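Ercombe Cricket Forum > Club Talk > Second XI and Juniors

Thread: Should we sign a paid player for next season?

Replies: 11 | Views: 345

legside_kuo
Hello all. I open this thread because at the end of the last match there was much talk in the parking lot and I think it is better to have it in writing. For those who do not know me, I am Kuo-hua Chung, I play for the second team since three seasons and I keep the scorebook when I am not selected.

The question is simple. Our opening bowler is leaving for Tukent. He told the captain himself, so it is not a secret. He took 13 wickets in his last four matches and without him we have one bowler with real pace, who is sixteen years old and has school exams. The captain would like to sign a paid player from outside. The price he has heard is 1,625 for the season, plus a room.

I am against it, but I want to explain carefully. We have four juniors who bowled very well this summer and who got in total nearly 105 overs in the second team. If a paid man takes the new ball every Saturday, one of those boys will go to Nillico, where he will be given the new ball at once. Then we have spent the money and also lost the player.

Please tell me where I am wrong.

thirdman_joe
You're wrong in that we finished second from bottom. Juniors don't want to play in a team that gets beaten every Saturday either. My nephew left hockey for exactly that.

legside_kuo
It is true that we finished second from bottom. But look at the five matches we lost in August. In four of them we bowled the other side out, or nearly, and then our batting collapsed. Against Nair we needed 112 and made 71. A fast bowler does not repair this.

If we must pay somebody, then I would pay a batsman who can also coach. On this I could be persuaded.

NairEndBowler
As one of the people who bowled you out for 71, can confirm the batting was the problem. Lovely lunch though.

thirdman_joe
Thank you for your contribution, please go back to your own forum.

Deb_scorer2
I agree with Kuo on the batting and disagree on the rest. A good senior bowler teaches the young ones just by standing at mid-off and talking to them between balls. We had that with the bowler who's leaving. The kids got better because he was there, and I don't remember anyone complaining that he had the new ball.

Also who is going to house this person? "Plus a room" is doing a lot of work in that sentence.

legside_kuo
Deb, this is a fair point and I had not thought of it this way. I would only say that he was a local man, who came to the club at eleven years old. He had the patience for it because some of these boys he had known since they were small. A man who comes in April and leaves in September has maybe a different interest. He wants wickets, so that a bigger club will see his name.

I do not say this is bad. In his place I would want the same.

About the room, the captain mentioned the flat above the hardware store, but as far as I know it is rented until February and the owner has not promised anything.

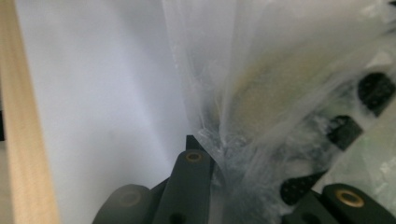
There is one more thing which I want to put here, and it concerns the practice nets. We have two lanes and one of them has a hole in the matting exactly at the length where a fast bowler should land the ball. Every batsman in the club knows this hole. When I bat there I am thinking about my teeth and I move my front foot to the side, and then on Saturday I move my front foot to the side also. I believe half of our batting problem comes from this lane. New matting would cost less than the paid player and it would still be there after September.

slow_left_arm
Finally someone says it about lane two. I've been asking for two years. I won't bowl my quicker one in there to anyone under fifteen.

But why is it one or the other? We don't know what's in the account. If we can afford a player we can probably afford matting.

thirdman_joe
Matting doesn't take wickets.

slow_left_arm
Neither did you, Joe.

thirdman_joe
I had a shoulder.

Deb_scorer2
Can we keep this on the subject please. I went through the book last night, first team only. We dropped 31 catches. Thirty-one! Eleven of them off the bowler who is leaving. If he's off to Tukent because they hold on to theirs, I wouldn't blame him one bit.

So before we spend anything, I'd like us to have a proper fielding session on Thursdays with somebody in charge of it. At the moment it's ten minutes of high catches and then everybody wanders off to pad up.

legside_kuo
I checked my own pages after reading this and for the second team the number is 26, with two matches missing where the book got left at Nillico. Four of the 26 are mine. I write it here before somebody else does.

I support the Thursday session. I would ask that it is before the nets, because when it is after, the people who have already batted go home.

Cutter_Mal
I'm going to be the unpopular one. I've played in this league for twenty-two years and every club that went up in that time had a paid player. Every one. You can talk about mats and Thursdays all you like, but in May you're facing sides with a lad bowling ten miles an hour faster than anyone we've got, and the batters have never seen it because there's no one in our nets who bowls like that. That's why we get 71. Kuo, your argument about the front foot works just as well for my side as for yours.

legside_kuo
Mal, I have thought about your message during the whole day at work. I must admit that the part about the nets is strong. If nobody bowls fast at us on Thursday, then it is a surprise on Saturday, this is logical.

But your list of clubs, does it include also the clubs who paid somebody and did not go up? I remember that Nillico had a paid player two times and finished in the middle both times. I think we remember the ones who succeeded and forget the others. If you have the tables from the older seasons I would really like to look at them. I am not saying this to be difficult.

NairEndBowler
We had one the year before last. Good bloke, got injured in week three, spent the summer doing the barbecue. Still had to pay him.

Cutter_Mal
Fair enough on Nillico. I've got old handbooks in the garage, I'll dig them out. I'd still sign someone.

Deb_scorer2
The meeting is Mon 12 September, half past seven, in the pavilion. Anyone with an opinion should bring it there, as reading it on here doesn't count as a vote. Can whoever has the key to the side door please come early.

legside_kuo
I will be there. My proposal, which I will also print on paper, is as follows. We repair lane two this winter. We start the fielding session before nets from the first Thursday. We ask the sixteen-year-old and his parents what he wants, as until now all of us are talking about him and I think none of us has talked with him. After this, if there is money remaining, we look for a batsman who can coach, and I will vote yes for it.

If the meeting decides for the fast bowler, I will of course help him to find a room.

thirdman_joe
I'll second the matting. Not the rest.

Shares: 6

Comments from readers (3)

oldboy_ercombe: I put that matting down myself with two others. It was only meant to last five years and it's had nine, so I think it did pretty well.

Priya's mum: My daughter is one of the four juniors, so they are not all boys, Kuo. She would like the new ball please.

legside_kuo: You are right and I apologize to her. I will correct it in the printed version.

Recent threads

Tea rota, gaps in the last two weeks
Lost: left-hand batting glove, size medium
Friendly against Tukent, do we still want it?
Scorebook left at Nillico, has anyone asked?
Winter indoor nets: which evening?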